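Gizella Pálfi, the table tennis player who won the Molletti Cup two times, will stop playing at the end of this season. She told this to her club, Brurkico, before the evening training and later wrote a short message to the supporters.

Pálfi is 38. She played 400 matches for Brurkico in the league, more than any other woman in the history of the club. In the message she thanked her family and her first coach, and she wrote that her shoulder "does not want to travel anymore." She had surgery on it last year and came back after five months, but she played only doubles since then.

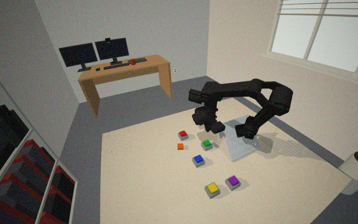 Brurkico is now fourth in the league, and the club still has a chance to reach the playoffs. Coach Piroska Pap said that Pálfi will stay in the team until the last match, and that she expects to use her in doubles. After that, Pálfi will start to work with the youngest group, children who are between five and eight years old. In this group the first lessons are without a racket. The children learn to move their feet and to watch small things closely, and for such a lesson you do not need more than a big cream-colored rug and six small colored blocks spread on it. Pap started the group in October and she would like to open a second one. "Gizella is patient with children," Pap said. "With me she was less patient, but we also won a lot together."

The two women were doubles partners for nine seasons before Pap became the coach. They won the league title in doubles three times. Their best known match was the semifinal in Flusis, where they lost the first two games and won the next three. The hall in Flusis had 400 seats and all the tickets were sold. Pálfi wrote in her message that she still has the ball from the last point, and that it is broken.

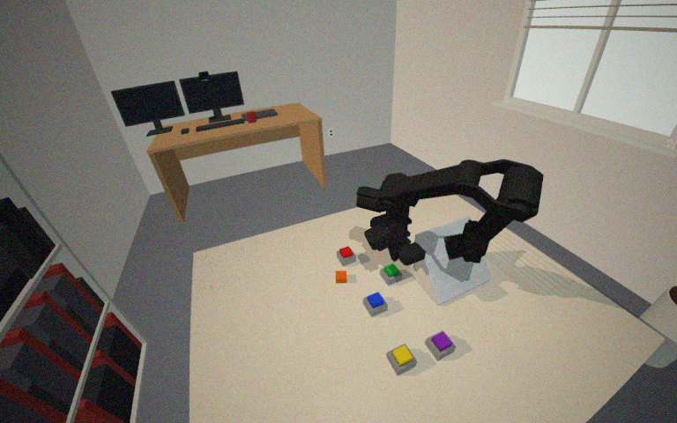
When will she play her last home match?

The last home match is against Simon, in the final round of the regular season, and it starts at 6 in the evening. Members of the club can enter free, and other visitors can buy a ticket at the door.

Simon was also the opponent in Pálfi's first league match, when she was 17 years old. She lost that match in three games. Since then she played in 102 different halls, according to the list which her father keeps in a notebook at home.

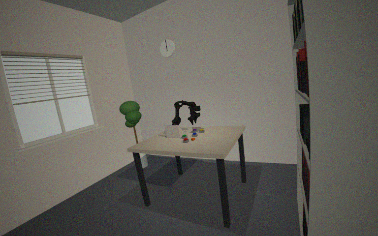
Illustration: Brurkico press office

The club did not say yet who will take her place in the doubles team. Pap said that two players from the junior team will train with the first team from next week, and she will decide after the match in Flusis. The club is also looking for a player from outside, but the budget for this is small.

Pálfi will not give interviews before the season is over. She will sign autographs after the match against Simon, at the table next to the main entrance.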